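Jollevwood opens sorting room in Sedgwick this Wednesday

SEDGWICK – Small things have a way of piling up, and Jollevwood is delighted to be opening a room devoted to putting them in order. The Sedgwick sorting room opens its doors on Wednesday, with a wide brown work surface at the center of it and plenty of space to spread out.
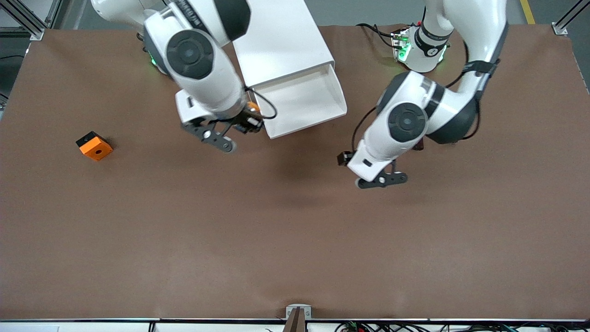
The room will handle mixed small items sent over from the Mellholm store, nearly 600 a day to begin with. Each one gets looked at, matched and given a place before it goes back out. We have wanted a space like this for a long time, and we can't wait to get going!

Work is organized around Ultau, our own system of trays and labels, which now covers 204 kinds of item. Sorting runs in 3 shifts, and groups of up to 15 visitors are welcome on opening day from 10 a.m.

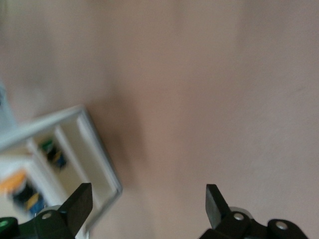 Small items in the compartments of a white tray at Sedgwick.

Entry is free, and coffee will be served until noon. To book a place for a group, please contact the Jollevwood front desk.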